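Willow shrinkage and loose bases, what soak times are people using?
Forum: Basketry and Cane > Materials and Technique
Thread started by mkubicek

mkubicek
Posts: 50

I have a problem with base siding on rectangular work. Bases are woven in a screw block, side stakes inserted after, then waled and randed up to about 20 cm. At the time of weaving everything is tight. Four to six weeks later the side weave has dropped and I can push a fingertip between the rows near the bottom.

Material is brown willow, 5 ft bolts, bought dried from Nogueira. Soaked in a trough in the shed, cold water, five days, then mellowed overnight under a damp blanket. Stakes are from the same bolt as the weavers. Rapping iron used every three or four rows.

I want to know whether five days is too long, too short, or whether the problem is elsewhere.

vlasta_p
Moderator

Five days for 5 ft brown is within the normal range. The usual rule is a day per foot in cold water, less in summer. Shed temperature matters more than most people allow for. In June my trough sits at 6 degrees and I add two days. In January the same bolt is ready in three and going slimy by the fifth.

How much does a rod swell in your trough? Measure the butt with calipers dry, then again after mellowing. If you get more than 5 per cent on the diameter you will get visible gaps when it dries back, however hard you rap it.

h_sayegh

I disagree with the day-per-foot rule. It assumes average rods from average beds. I had two bolts of the same grade last year from different growers and one needed nearly twice the time. Bend a butt around your thumb. If it creaks, put it back. If it doesn't, take it out. The calendar has nothing to do with it.

On the original question, the fault is more likely the mellowing. One night is short for brown. The surface is wet, the core is stiff, and you compensate by leaving it dripping while you weave. You are weaving with surface water that will leave.

mkubicek
Posts: 50

Measured this morning. Dry butt 8.1 mm, after soak and mellow 8.7 mm. That is a bit over 7 per cent. So there is the gap.

I should add that the bases themselves hold up well. It is only the sides.

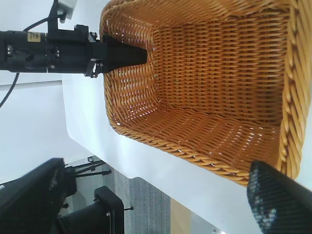 The other variable is the rod-to-stake ratio. I have been using weavers almost as thick as the stakes, having bought one grade only. Most of the books say the weaver should be clearly thinner. I ignored this to save on a second bolt, and the stakes may be getting pushed about instead of holding their line, which would leave the rows sitting on each other unevenly.

vlasta_p
Moderator

That is your answer, or most of it. Equal thickness gives you rows that never pack. Each rod bridges between stakes and there is air under it from the first day. Shrinkage makes it visible later.

Grade down by a foot for the siding. 5 ft stakes, 4 ft weavers. Put a second wale at mid height on anything over 25 cm as well, it locks the randing below it.

vsimoes_weaves

Coming at this from centre cane, so discount accordingly. We have the opposite problem. Cane hardly swells on a short soak, and people leave it in the bucket all afternoon and it goes hairy. Twenty minutes in warm water is plenty for 3 mm.

Has anyone here tried semi-soaking willow? There is a method in the old Munetti notes where the rods are steamed in a length of drainpipe and woven straight out of it. The claim was less swelling. I have the photocopy somewhere.

h_sayegh

I tried the drainpipe. It works for buff and is useless for brown in the bark. The bark splits on the outside of the bend. It also keeps you running to the kettle. For a workshop with a proper steam box I can see the point.

mwakyusa_m

Steaming brown does work if you go longer. I ran 377 rods through a box over one winter, three hours each load, and lost very few to split bark. They were 4 ft and thin, so perhaps not comparable with what Hussam was using.

I would not bother with it to fix this problem. Two grades of willow is cheaper than a steam box.

h_sayegh

Three hours a load is not what the Munetti method describes. That is boiling by another name, and it will darken the bark.

mwakyusa_m

It darkened slightly. The customers at Bimimgate market did not object.

vlasta_p
Moderator

Steam can have its own thread, please. Matúš, if you do a test piece, weave two identical sides, one from each grade of weaver, and keep them in the same room. Measure the height at the corners on the day and again after six weeks.

mkubicek
Posts: 50

Will do. I have ordered a 4 ft bolt from Jerkudell as Nogueira are out until the next cut. Different grower, so I will soak a handful first and go by the bend test as well as the days. Mellowing goes up to two nights.

One remaining question. When the rows have already dropped on a finished piece, does anyone rap down and add rows under the border, or is it not worth undoing the border?

h_sayegh

Not worth it. The border stakes will snap when you straighten them, even after re-soaking. Sell it as a second.

vlasta_p
Moderator

Agreed on that one. Leave a trac border alone as well, same reason.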